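검색어를 입력하세요 검색 전체 문서

식탁 차리기

식탁 차리기(상차림)는 음식을 먹기 전에 접시, 그릇, 수저, 잔 등을 식탁 위에 놓는 일 또는 그 방식을 가리킨다. 지역과 시대, 식사의 격식에 따라 놓는 물건의 종류와 자리가 다르다. 한국어에서 '상차림'은 식기의 배치와 함께 상에 오르는 음식의 구성까지 포함하는 말로 쓰인다.

개요

일상적인 식사에서는 한 사람이 쓰는 접시와 수저를 한자리에 모아 놓고, 함께 먹는 음식은 가운데에 둔다. 격식을 갖춘 식사에서는 코스마다 쓰는 식기가 따로 있으며, 바깥쪽에 놓인 것부터 차례로 사용한다. 한식에서는 밥을 왼쪽, 국을 오른쪽에 두고 수저는 오른편에 놓는 것이 일반적이다.

식기의 재료

도자기와 유리가 오래 쓰여 왔고, 한국에서는 놋쇠로 만든 유기와 나무로 깎은 목기도 널리 쓰였다. 20세기 중반 이후에는 멜라민 수지 등 합성수지 식기가 가정과 급식 시설에 보급되었다. 합성수지 식기는 가볍고 잘 깨지지 않으며 색을 내기 쉽지만, 제품에 따라 전자레인지에 쓸 수 없는 것이 있다. 투명하거나 반투명한 식기는 바탕이 되는 식탁의 색이 비쳐 보이므로 밝은 나무색 위에서는 한층 옅게 느껴진다.

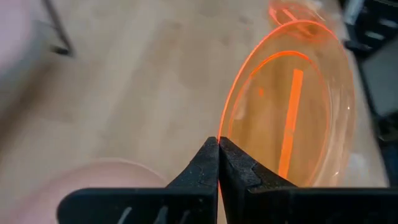
밝은 나뭇결 상판 위의 투명한 주황색 원반형 물체.

배치와 간격

접시는 식탁 가장자리에서 조금 안쪽에 놓는다. 가정용 안내서 가운데 이시벨 매키넌(Ishbel MacKinnon)의 《설트사이드의 식탁》(Sultside)은 그 거리를 손가락 2개 너비로 적고, 마주 앉는 식탁의 상판 폭으로 800밀리미터를 권한다. 같은 책은 큰 접시를 먼저 놓아 자리를 정한 다음 수저와 잔을 맞추도록 한다. 한 사람의 자리를 좁게 잡으면 옆 사람과 팔이 부딪치고, 너무 넓게 잡으면 가운데 음식에 손이 닿지 않는다.

덮개는 음식이 마르거나 식는 것을 늦추기 위해 쓴다. 반투명한 덮개는 내용물을 어느 정도 짐작할 수 있어 여러 음식을 한꺼번에 준비할 때 편리하다. 식사를 시작할 때 덮개는 걷어서 식탁 밖에 두거나 한쪽에 포개어 놓는다. 화분이나 꽃을 함께 둘 때에는 마주 앉은 사람의 시선을 가리지 않을 높이의 것을 고른다.
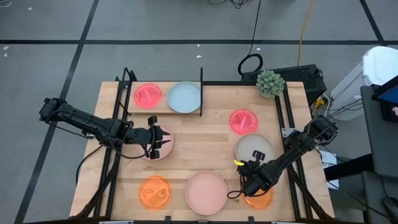 정리

식사가 끝나면 남은 음식을 먼저 덜어 내고 잔, 수저, 접시 순으로 거둔다. 같은 크기의 접시끼리 포개면 옮기기 쉽다. 표면에 무늬를 인쇄한 식기는 사이에 종이나 천을 끼워 보관하기도 한다. 나무 상판은 물기를 오래 두면 자국이 남으므로 마른 천으로 닦는다.

같이 보기

식사 예절
반상기
식탁보

이 사이트는 이용 환경 개선을 위해 쿠키를 사용합니다. 계속 이용하면 쿠키 사용에 동의하는 것으로 간주됩니다. 동의 설정 변경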